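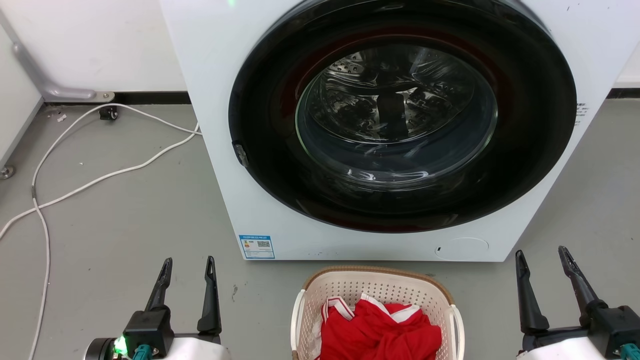 19th April
Posted by Shahzad Magsi

Girth and numnah trial, second week, and I want to get this down before I forget which pad went on which horse. Omora has been in the cotton quilted one since the last entry and Drotwood in the wool blend, both ridden on the same loop so the sweat marks can be compared. The pads go through the front loader between rides, the white one with the big black door, and I've settled on one pad per load with the straps tucked inside a pillowcase so nothing bangs against the glass. Cool wash, half the usual soap, no softener ever. The wool one came out a touch shorter along the spine than it went in, which I was braced for, but I did measure it twice to be sure I wasn't kidding myself. 90 cm new along the top line, 82 on the worst side of the curve now if you let it lie slack. Pull it by hand while damp and you get most of that back!

Omora first. Mare is a slow sweater and a fussy one, and she went better in the cotton than I thought she would. Even dark patch both sides, dry strip over the spine where you want it, no ruffled hair at the back edge. She did the grid in trot poles, then the two cross poles, then the little upright at 90, and landed square every time except when I got ahead of her (my fault, hands up my neck again). Canter left is still the stiffer rein. I'd like to blame the saddle for that but she does it on the lunge too.

Drotwood is the puzzle. Dry patch the size of my palm under the left panel, just behind the shoulder. Saw it last week, wrote it off, and there it is again. Same place with the old gel pad in October, I went back and checked. So it's probably flocking, or it's me sitting crooked, and the wool is only making it easier to see. Swapped the pads over for the last ride to find out: patch still there in the cotton. That settles the pad question for him at least.

Jumping he was lovely. Bit of a rush to the last element of the Floltcombe line, which I'd set on a short distance by mistake, but he sorted out his own feet and I stayed out of the way.

To do:
- saddle off to the Szilágyi workshop for a look at the left panel
- re-measure the wool pad after two more washes
- somebody heavier than me to sit on Drotwood, see if the patch moves
- new girth sleeve, the old one is going bald

Whoever borrowed the long tape, I need it back.

Shares: 82
3 comments

polework_pam
Had the same dry patch on my gelding and it was a lump in the flocking you could feel with your thumb. Worth a poke before you pay for anything.

Shahzad Magsi
Poked it! Can't feel a thing but my thumbs aren't up to much. Saddle is going off anyway.

greybeardgroom
Dry your wool pad over a rail with the straps hanging down, they do the stretching for you.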